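Section 3: Setting Up Your Watch Party

Welcome to the fun part! By now your Vovau account is open and your shows are picked out, so let's get a party on the calendar. Reality TV is so much better with a crowd yelling at the same elimination.

1. Open the Vovau app and tap Parties, then New Party.
2. Type the name of the show and pick an episode. Season finales and reunion specials have a star next to them.
3. Choose Live or Catch-Up. Live follows the broadcast. Catch-Up starts when the host presses Play.
4. Add your guests by username or share the party code. One party holds up to 500 people (yes, really — invite the whole cousin group chat!).
5. Tap Save. Your guests get an invitation right away.

Note: If the episode you want is missing, check the region setting on your profile page.

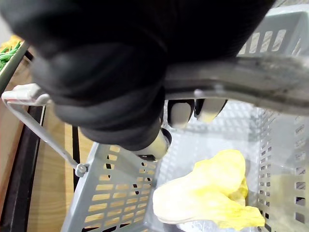 Hand and gray basket handle.

Turning on Spoiler Guard

Spoiler Guard hides chat messages from anyone who is ahead of you in the episode, and we love it.

1. From the party screen, tap Settings, then Spoiler Guard.
2. Set the delay. It comes set to 3 seconds, and that works well for most Live parties.
3. Ask each guest to tap Sync once the opening titles start.

Caution: Turning Spoiler Guard off in the middle of an episode releases every hidden message at once. There is no undo, and your rose ceremony will be ruined.

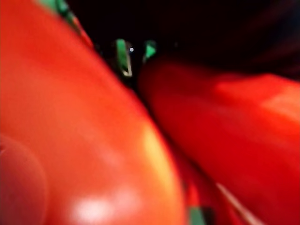
Sharon Kariuki
Guide Writer, Vovau Help Team

Running Polls and Predictions

Polls are where parties get loud! You can ask who goes home, who cries first, or whether the surprise ex will walk in before the break.

1. Tap the Poll button under the video.
2. Write your question and at least two answers.
3. Choose when voting closes. "At next ad break" is a favorite on Live parties.
4. Tap Post. Results show up on everyone's screen when voting ends.

Note: Guests who join by browser can vote but can't post polls. To let them, make them co-hosts from the guest list.

If a poll freezes and shows error 244, close the party screen and open it again. Votes already cast are kept. For error 873, sign out and back in — then go to Section 4 to set up your TV.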